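Drevard Music Help – Questions from readers

Category: Discs, tapes and compilations

QUESTION

Double CD compilation, disc two skips, and is the track list wrong or is it me?

Posted 28 June 1999

Hi all, quick one hopefully, on my lunch so excuse typing.

Bought a double CD of choir and organ pieces, the Pekus one with the blue spine. Catalogue number ends 658. Second hand, from a market stall, no receipt. Disc one is lovely. Disc two plays fine up to track 11 and then goes mad – jumps forward a few seconds, sticks, jumps again. Sometimes it skips right to the end and stops.

Also the back of the box lists a carol as track 11 and what I get is an organ solo. Carol comes after. So either the list is wrong or I have the wrong disc in the box. Disc says Pekus on it and says 2. Number round the middle ends 767 though, not 658. Is that right?? Disc one ends 658 same as the box.

Things I've tried:
Wiped it with a dry cloth.
Played it in the car. Same, maybe a bit worse.
Played it in my sister's portable. Got through once without skipping, then didn't.

Can't see a big scratch. Few faint ones going round. Want to get it on tape for my mum before December as she sang some of these years ago and hasn't got a CD player and wont have one in the house. So really two questions – can I fix the skipping, and is it even the right disc.

Also any tips for getting two CDs on one cassette welcome. They come to longer than a C90 by my sums.

Thanks in advance

ANSWER 1

Toothpaste. Rub it on, rinse it off. Worked on mine.

ANSWER 2 (marked as helpful)

Please not toothpaste as a first go. Can make it worse. Last resort only and then the plain white sort, never gel, never the gritty smokers' one.

Taking your questions in order, more or less.

Skipping. Which way do the faint scratches go? You say "going round". Those are the bad ones. A mark straight out from the middle to the edge the player can usually jump over, but one that follows the track round is much harder for it. So first, stop wiping in circles if you were. Wipe from the hole outwards, straight lines, soft cloth.

Then wash it. Lukewarm water, one drop of washing up liquid, fingertips only. Rinse well, pat dry, leave it half an hour. A lot of market stall discs are just greasy, you get a film on them you can't see till you tilt it under a lamp. I'd say try that before anything else and play it on the best player you can borrow. Your sister's portable got through once so the disc isn't hopeless.

Look at the label side as well. Hold it up to a bright bulb, label towards you. If you see pinpricks of light then the silver layer has gone in those spots and no amount of polish will bring it back. People forget the label side is the delicate one, there's only a thin coat of lacquer over it.

If the wash doesn't do it, a Hoarau polishing kit is what I use. Small bottle and a pad. Follow the leaflet, go slow, do it twice. Don't get the one with the hand crank, mine put more rings in than it took out.

And get them out of cracked boxes while you're at it. If the little teeth in the middle have snapped the disc rattles about loose and there are your scratches. I moved all mine to zip cases.
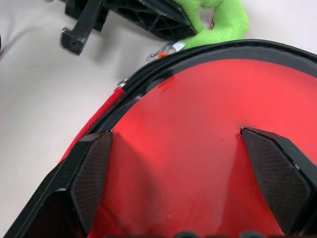

Red case, close up of the zip side.

Keep grit out of whatever you use, mind. Sleeves want a shake out now and then.

Track list. Pekus put that set out twice. First time with the carol before the organ solo, then the second disc was redone with the order swapped and got its own number. My copy of the later one has 767 on disc two and 767 on disc one as well, and on the box. So I think you have disc one and the box from the early issue, and disc two from the later. Somebody has mixed two sets up. Nothing is missing, same pieces, just those two the other way about. I wouldn't lose sleep over it unless you collect them.

If you do want a matching one, the earlier disc two turns up fairly often on its own. Darken lists used ones, or did last time I had their catalogue. Ring and ask them to read you the number off the disc, not off the box.

Taping. Two CDs won't go on a C90 if they're full ones. You can get a C100 or C110 but I don't like them, thin tape, some older decks chew it. Two C90s, one CD on each, label them, done. If your mum's player is elderly this matters more than you'd think. Set the level off the loudest bit, which on disc one is the end of the big organ piece, and then leave the knob alone. Pause at the end of side A on a track break, dont let it run out mid verse.

Hope she likes it.

ANSWER 3

Agree with the above about washing. Disagree about C110s, had no bother with mine in a decent deck, but fair enough for an old one.

On the numbers – I've got the early set and it's 658 on both discs, so that fits. Carol first on mine. I think the carol sounds better there to be honest, the organ solo is a better finish than a middle, but that's just taste.

One more thing to try. Put disc two in, go straight to track 11 with the skip button, don't let it play through from the start. Some players lose their way after a long run when they get warm. If it plays clean from there then it's partly the machine. Tape it in two goes with the pause button and you'll hardly hear the join.

Is the booklet in yours the fat one with the words in? Mine was only a folded sheet. If anyone has the words to the last carol on disc two I'd like a copy, will pay postage. Our choir wants to do it for the 2000 concert and the printed music we've got is missing verse three.

REPLY FROM QUESTIONER

Washed it. Got to the end twice in a row on the portable, still one tick in track 11 but no jumping. Not tried the car yet. Will get two C90s. Booklet is the folded sheet sorry.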